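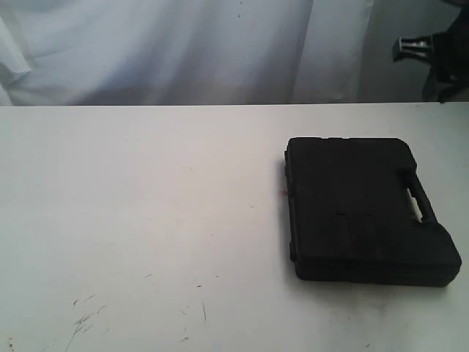
A hard-shell carrying case on a white tabletop.

October
By Natalie Staniforth

MAPPLEBECK — The Rasley Museum will open a new display of ceremonial jewelry this October, built around a silver-gilt coronet worn by the Breklow family at state occasions for more than a century. The coronet has been in private hands until now and goes on view with 41 other pieces, including brooches, collar chains and a pair of pearl earrings altered several times by later owners.

The display fills two rooms on the upper floor. Most of the work is by local goldsmiths, and the labels give the maker's name wherever a mark could be read. Eight pieces carry no mark at all and are listed by date only.
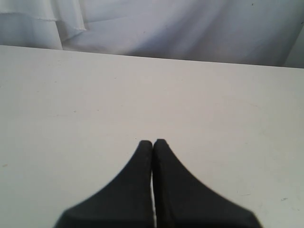 The coronet was cleaned and repaired over seven months at the Skusell workshop in Mapplebeck. Two of its silver leaves had been bent and a later velvet cap had worn through at the rim. The leaves have been straightened. The old cap has been kept and is shown in a drawer beneath the coronet, with a new one fitted in its place.

"People here have seen it in portraits," said Natalie Staniforth, curator of the display. "It is smaller than the painters made it look."

A printed guide with notes on every piece will be sold at the front desk for $5.
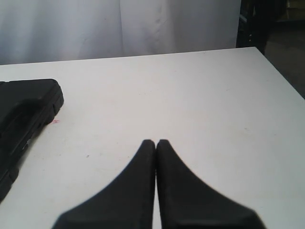 Visiting

The museum opens at 10 a.m. and last entry is at 4:30 p.m. Entry to the display is included in the regular ticket. Photography is allowed without flash. Groups of more than eight should book ahead through the front desk — guided tours start at 11 a.m. and last 41 minutes.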